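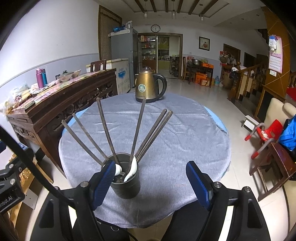
McAlister 자동 검수가 또 "빈손 파지"로 돌려보내서 티켓 새로 팝니다. 지난번 티켓은 답변이 달리기도 전에 자동으로 닫혔더라고요(이것도 밑에 따로 적을게요!). 문제가 나는 작업은 가정집 식탁 세트 중에서 수저 쪽이에요. 짙은 회색 금속 통에 긴 갈색 젓가락이랑 흰 숟가락이 같이 꽂혀 있는데, 숟가락을 집으면 멀쩡하게 통과되고 젓가락을 집으면 반려가 나옵니다. 같은 통, 같은 그리퍼, 같은 손인데요. 제 손이요.

## 접수 내용

- 현장: Stillholm 가정 수집팀, 오전조
- 쓰는 것: 손에 쥐는 그리퍼, McAlister 자동 검수, Dakia 자동 배정
- 증상: 젓가락 에피소드가 "빈손 파지"로 반려됨
- 규모: 오전에 올린 56건 중 18건 반려, 전부 젓가락
- 급한 정도: 저한테는 높음. 드롭다운에서는 "보통"밖에 못 고르게 돼 있네요

## 오전 9:40

일단 제가 해본 것부터 적어요. 처음엔 식탁보를 의심했어요. 회보라색 천이 꽤 쭈글쭈글한데, 예전에 주름진 천 위에서 찍다가 위치 추적이 튄 적이 있거든요. 그래서 통 주변만 손으로 펴고 다시 했습니다. 결과는 똑같아요. 펴는 데 시간만 썼고, 그리퍼 한 번 왔다 갔다 하니까 다시 주름지더라고요.

그다음은 주전자. 식탁 안쪽에 금색 전기주전자가 있는데 색이 색이다 보니 반사 때문에 인식이 헷갈리나 싶어서 치워놓고 몇 번 해봤어요. 이것도 아니었습니다. 집주인분이 물 마시려고 찾으셔서 금방 원래 자리에 돌려놨고요.

렌즈도 닦았고, 손가락 패드도 닦았고, 케이블도 뺐다 꽂았습니다. 배터리 재시작도 했어요. 헬프 페이지 체크리스트는 다 했다는 뜻이니까 체크리스트 링크는 다시 안 보내주셔도 돼요 ㅎㅎ

## 오전 10:15

자동 답변 봇이 체크리스트 링크를 보냈습니다.

## 오전 10:50

반려된 걸 하나씩 다시 돌려봤어요. 영상에서는 젓가락이 통에서 잘 빠져나와요. 들어 올리고, 옆으로 옮기고, 내려놓고, 끝. 누가 봐도 잡은 거예요. 그런데 검수 화면의 사유란에는 한 줄, "파지 구간 없음, 신뢰도 높음". 신뢰도가 높대요, 참나.

예전 같으면 Ruvenby 사무실에 있는 검수자한테 메신저로 "이거 좀 봐주세요" 하고 끝났을 일이에요. 영상 보고 "아 잡았네요" 하면 통과. 그 자리가 7월에 자동 검수로 바뀌었고, 검수하시던 분들은 라벨링 규칙 쓰는 쪽으로 가셨습니다. 그쪽 일이 더 재밌다는 얘기도 듣긴 했어요. 저도 좋은 점은 인정합니다. 결과가 다음 날 나오던 게 이젠 집 나서기 전에 나와요. 다음 집으로 넘어간 뒤에 "어제 그 집 다시 가세요" 소리 듣는 일이 확 줄었고, 이건 진짜 크거든요. 다만 틀렸을 때 말 걸 데가 없어요. 이의 제기 버튼이 있긴 한데 누르면 같은 모델이 같은 영상을 한 번 더 보고 같은 답을 줍니다.

## 오전 11:20

이제 Dakia 얘기. 반려가 쌓이니까 자동 배정이 제 오후 일정에 젓가락 재작업을 밀어 넣었어요. 같은 방법으로 다시 찍으면 똑같이 반려될 게 뻔한데 계속 들어옵니다. 점심 칸까지 밀렸길래 그건 제가 손으로 거절했고, 거절하니까 "배정 수락률" 숫자가 내려갔어요. 그 숫자가 다음 달 조 편성에 들어가는 거 다들 아시잖아요.

그리고 이건 좀 말씀드려야 할 것 같은데, 같은 조 사람들이 요즘 얇은 물건을 슬슬 피해요. 펜, 빨대, 젓가락 같은 거요. 식탁 정리 작업이면 그릇이랑 컵부터 잡고 시간이 다 돼서 수저는 못 했다고 적는 식이죠. 탓하려는 거 아니고요, 저도 지난주에 한 번 그랬습니다. 반려율이 개인별로 화면에 뜨는데 어떡해요. 근데 이러면 모으는 데이터가 전부 굵은 물건 쪽으로 쏠리는 거 아닌가요? 로봇은 밥상 앞에서 컵만 잘 집게 될 텐데…

## 오후 1:05

혹시나 해서 물건별로 해봤습니다. 점심 먹고 머리가 좀 돌아서요.

| 집은 것 | 잡은 위치 | 결과 |
|---|---|---|
| 흰 숟가락 | 자루 | 통과 |
| 젓가락 한 개 | 굵은 쪽 | 반려 |
| 젓가락 한 개 | 가는 쪽 | 반려 |
| 젓가락 두 개 같이 | 굵은 쪽 | 통과 |
| 금속 통 | 몸통 | 통과 |

두 개를 같이 잡으니까 통과! 이쯤에서 감이 왔어요. 잡았는지를 영상으로 보는 게 아니라 손가락이 얼마나 벌어져 있는지로 판단하는 거 아닐까 하고요. 줄자를 대보니까 젓가락 굵은 쪽이 8mm 나옵니다. 가는 쪽은 당연히 더 가늘고요. 숟가락 자루는 그보다 넓적해요.

질문은 하나입니다. 혹시 벌림 폭이 몇 mm 밑이면 빈손으로 치는 기준이 있나요? 있으면 그 숫자 좀 알려주세요. 문서 검색해도 안 나와요.

## 오후 1:30

봇이 "문의가 해결되었나요?"라고 물어봐서 아니요 눌렀습니다. 지난 티켓은 이 버튼을 못 보고 지나가서 닫힌 거였어요. 그리퍼를 양손에 들고 있으면 휴대폰 알림을 못 봅니다. 작업 중에는 자동 종료 타이머 좀 멈춰주실 수 있을까요? Dakia는 제가 작업 중인 걸 뻔히 아는데 티켓 시스템은 모르는 게 좀 이상해요.

## 오후 2:10

사람이 왔어요! 자동 검수 설정을 보시는 Štěpánka Mikuš 님이 댓글을 달아주셨습니다. 옮겨 적으면:

> 기준 있습니다. 9mm예요. 손가락이 그보다 좁게 닫힌 상태로 끝까지 가면 파지로 안 칩니다. 처음에 컵이랑 그릇 데이터로 맞춘 값이고, 얇은 물건용 값은 따로 없습니다. 표 덕분에 바로 찾았어요. 영상 확인 단계는 폭 기준을 통과한 에피소드에만 돌아갑니다.

그러니까 제 젓가락 영상은 아무도, 사람도 모델도, 본 적이 없는 거였네요. "신뢰도 높음"은 폭 숫자에 대한 신뢰도였고요. 이의 제기를 눌러도 같은 데서 걸리니까 같은 답이 나온 거고. 속이 시원하면서 좀 허탈했어요.

## 오후 2:45

Štěpánka 님이랑 주고받으면서 같이 해본 것들입니다. 다음에 비슷한 증상 겪는 분들 보시라고 남겨요.

1. 기준을 5mm로 낮춰봄. 굵은 쪽 잡은 건 통과, 가는 쪽은 여전히 반려. 패드가 눌리는 만큼 값이 더 작게 찍힌대요. 손가락 끝에 골이 진 파란 패드 있잖아요, 꽉 쥐면 그게 먹고 들어가요.
2. 기준을 아예 끔. 다 통과하긴 하는데, 일부러 허공에서 닫은 것도 통과해버림. 이건 안 됨.
3. 작업 종류에 "얇은 물건" 표시를 달고, 표시가 있으면 폭 기준을 건너뛰고 바로 영상 확인으로 보냄. 젓가락 전부 통과, 허공에서 닫은 건 반려. 이걸로 갑니다!

3번은 느려요. 한 건당 결과가 늦게 나오는데, 통에서 다음 젓가락 고르는 동안 나오니까 저는 괜찮았어요. 빨리빨리 넘기는 분들은 답답할 수도 있겠네요.

쥐는 힘에 대해서도 적어둘게요. 반려가 계속되니까 제가 저도 모르게 방아쇠를 점점 세게 당기고 있었더라고요. 세게 쥘수록 폭 값이 작아지니까 더 반려가 나는 거였는데, 저는 "약하게 잡아서 못 알아보나" 했거든요. 오후 되니까 손목이 뻐근했어요. 혹시 같은 증상이면 힘부터 빼세요.

## 오후 3:30

반려된 18건은 다시 안 찍어도 된다고 합니다. 원본이 서버에 남아 있어서 새 설정으로 재검수를 돌린대요. Dakia에 들어와 있던 재작업도 한꺼번에 빠졌습니다. 일정표가 갑자기 텅 비어서 좀 당황했네요 ㅎㅎ 집주인분께 일찍 끝날 것 같다고 말씀드렸더니 과일 먹고 가라고 하셨어요.

배정 수락률은 아직 그대로예요. 점심시간 거절한 것 때문에 깎인 부분이요. Štěpánka 님 담당이 아니라서 운영팀으로 넘기셨다고 하는데, 거긴 티켓을 따로 파야 한답니다. 팠어요.

## 아직 열려 있는 것

- **사유 문구.** "파지 구간 없음"이라고만 나오면 현장에서는 알 길이 없어요. "벌림 폭 기준 미달, 측정값 몇 mm" 이렇게만 나와도 오전에 끝났을 일이에요. 주름 펴고 주전자 옮기고 할 필요도 없었고요.
- **이의 제기.** 두 번째는 사람이 보게 해주세요. 전부 다 봐달라는 게 아니고요, 같은 사람이 같은 물건으로 연달아 반려됐을 때만이라도요. 규칙 팀으로 옮기신 예전 검수자분들 중에 하루 몇 건은 볼 수 있다는 분도 계세요. 제가 물어봤습니다(순서가 잘못됐으면 죄송해요).
- **개인별 반려율 화면.** 기준이 잘못된 기간의 숫자는 빼주시면 좋겠어요. 저만의 얘기가 아니라 얇은 물건을 성실하게 찍은 사람일수록 더 나쁘게 나와 있거든요. 피한 사람은 깨끗하고요. 지난주의 저처럼요.
- **점심 칸.** 자동 배정이 점심에 못 들어가게 막아주세요. 사람이 짤 때는 아무도 거기다 안 넣었어요.
- **자동 종료 타이머.** 위에 적은 대로입니다.

## 오후 4:20

재검수 결과 들어왔어요. 17건 통과, 한 건 반려. 반려된 거 돌려봤더니 이건 제가 진짜로 놓친 거였어요. 젓가락이 통 안으로 도로 쏙 들어가고 저는 빈손으로 옆까지 갔더라고요. 그건 인정하고 다시 찍어 올렸습니다.

"얇은 물건" 표시는 아직 저희 조에만 켜져 있대요. 다른 조에서 같은 증상이면 이 티켓 밑에 현장 이름이랑 물건 굵기 적어주세요. Štěpánka 님이 댓글을 모아서 켜주신다고 했어요. 굵기는 눈대중 말고 꼭 재서요!

티켓은 닫지 말고 "진행 중"으로 둬주세요. 내일은 오전조 그대로고, 빨대가 있는 집입니다.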